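Kundik Pictures Sets Streaming Release for Hotel Thriller "The Night Clerk's Ledger"

HIMWOOD, 21 October 2020 - Kundik Pictures said today that its crime thriller "The Night Clerk's Ledger" will be released on the streaming service Ziveo next month, following a short run at drive-in theaters.

The film takes place over a single night in a roadside motel where a clerk finds that every guest on the register has checked in under the same last name. It was shot in and near Himwood over 24 nights, mostly inside a closed motel on the old county highway. The production used the building's own front desk, switchboard and room keys.

"The Night Clerk's Ledger" was planned for a May opening in regular theaters. That date was dropped in the spring when theaters closed, and the company spent the summer finishing the sound mix and looking for another way to release the picture. Kundik Pictures considered holding it until next year but decided that a small thriller had a better chance this fall, when fewer new titles are competing for attention.

Under the agreement, Ziveo will carry the film in the United States and Canada. Subscribers will be able to watch it at no added charge. Viewers without a subscription can rent it for 48 hours through the Ziveo store. English captions and a descriptive audio track will be included from the first day.

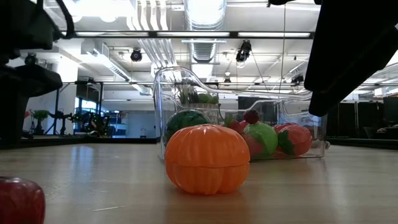 By the Kundik Pictures Press Office

The drive-in run begins this Friday at the Martens Drive-In outside Himwood and continues through the following weekend. Gates open one hour before dark. The film will play second on a double bill with the company's earlier release, "Low Water Road," and one ticket covers both. Sound will be carried on FM radio, so drivers should check that their car radio works before they arrive. Tickets are sold online only and are priced by the car.

The film runs 94 minutes and is rated R for violence and language. It is the company's second feature and its first to be shot entirely at night. The score was recorded remotely, with each musician playing at home, and will be released as a download on the same day the film reaches Ziveo.

A longer cut shown to test audiences last winter will not be part of the release. That version had a different ending and an added subplot involving the motel's owner - both were removed before the final edit. Kundik Pictures has no current plans to make it available.

Screening links for reviewers are available now on request. Reviews may be published starting on the day of the first drive-in showing. Stills, a poster and the trailer can be downloaded from the press section of the company's website.

About Kundik Pictures

Kundik Pictures is an independent production company based in Himwood. It develops and produces low-budget thrillers and mysteries for theaters and streaming.

Press contact: Kundik Pictures Press Office, Himwood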